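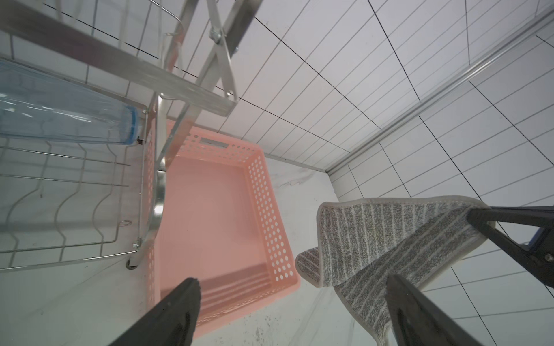
Edeltraud Buschmann wrote in to say that the old section 2 had her draining the machine before it told her to find a bowl, and could we please swap the two. We have. Her hallway carpet has our sympathy.

Section 2: First wash on your Davik 2546

Read the whole section before touching the dial. It is shorter than the warranty, and a good deal more use.

2.1 Before you start

1. Check that all the transit bolts are out of the back. If one is still in, the machine will walk across the kitchen on its first spin.

2. Push the drain hose over the standpipe and fix it with the clip in the bag. The other clip in the bag is a spare. Do not go looking for where it belongs.

3. Turn on the cold tap slowly and feel round the joint with a dry finger. Tighten by hand.

4. Put a shallow bowl under the small flap at bottom right. Now open the flap, pull out the short tube and take off its stopper. About 300 ml of water may come out, left over from testing at the Sorkley works. Put the stopper back.

CAUTION: Put the stopper back. We know we have just said so.

2.2 The empty wash
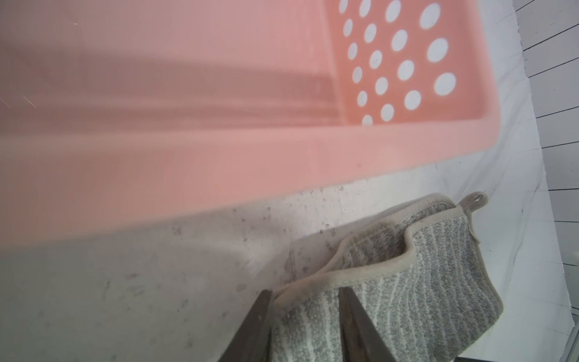

5. Leave the drum empty for this one, however tempting the pile has become. The empty wash clears out factory grease, which looks poor on a pillowcase.

6. Pour half a cap of liquid into the left-hand drawer. Tablets go in the drum on later washes, never in the drawer, where they sit and sulk.

7. Turn the dial to Cotton 60 and press Start. The door locks with a clunk. A second, louder clunk a minute later is the water valve -- this is normal, and we are sorry about it.

NOTE: On machines sold through Ait Brahim the dial is marked with pictures only. Cotton 60 is the one that looks like a cauliflower.

8. When the display shows End, wait for the door to unlock. This takes two minutes. Pulling at the handle does not shorten it.

2.3 If it stops halfway

Code F2 means no water. Check the tap from step 3, then check it again in the other direction. For any other code, ring the Willville service desk with the serial number, which is inside the door rim, upside down.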